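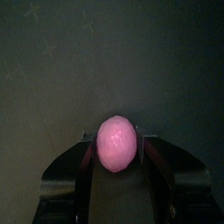 Pink egg-shaped piece, uneven surface, narrow end down.

From: Colin Tindall
To: Surface finishing list
Date: 2023-07-01
Subject: Re: Pinholes in water-based topcoat over filled castings

Ataberk Gündoğdu wrote:

> We cast small decorative shapes in plaster for a shop display
> customer and spray them with the Navetti water-based topcoat over
> one coat of Rotton sealer. Since April we have been getting
> pinholes, mostly on the lower half of each piece. They show up
> within an hour of spraying and sanding does not remove them. The
> second coat opens them again. Batch size is 594 pieces, so I would
> like to avoid hand filling. I have tried thinning the topcoat and
> it made no difference. Is this the sealer or the topcoat? We dry
> overnight on racks in the casting room.

Ataberk,

I don't think it is either one. What you describe is air leaving the casting through a film that has started to skin over. The topcoat gets blamed because that is the layer you can see, but changing it will not help, and thinning it usually makes the holes smaller and more numerous.

Overnight on racks is short for plaster of any thickness. The outside feels dry well before the core is. Please weigh a few pieces instead of going by touch. Take three from different racks, write down the weight, put them back, and weigh again the next day. If the weight is still dropping, they are not ready to seal. At Boltilport we ran into the same thing and moved to 3 days in a separate room with a fan and a dehumidifier. The casting room is the worst place to dry anything, as every new pour puts water back into the air.

The lower half being worse fits with this. If the pieces stand on a solid shelf, the underside dries last. Wire shelves or pin boards will even that out. It could also be the way the molds are filled, with bubbles sitting just under the skin on one side. To tell the two apart, cut a bad piece in half. Round voids near the surface mean trapped air from the pour. A dense section with no voids points to moisture.

On the sealer: one full coat is harder to get right than two light ones. We cut the first coat with water so it soaks in, wait until it is dull all over, then apply the second at normal strength. Check that the pieces are at the same temperature as the spray area or slightly warmer. A cold casting carried into a warm booth will push air out as it heats up, and it does this right when the film is closing.

For the batch you already have, sand back to the sealer, dry as above, and wipe on a thin filler with a rubber squeegee. Bilgin sells one that takes water-based paint without lifting. I would not spray a high-build primer on top of open holes. It bridges them and they come back later.

One question - did you change plaster or the water ratio in April? A wetter mix leaves a more porous casting, and the sealer coverage you were used to would no longer be enough.

I can send our drying log off-list if you want it.

Colin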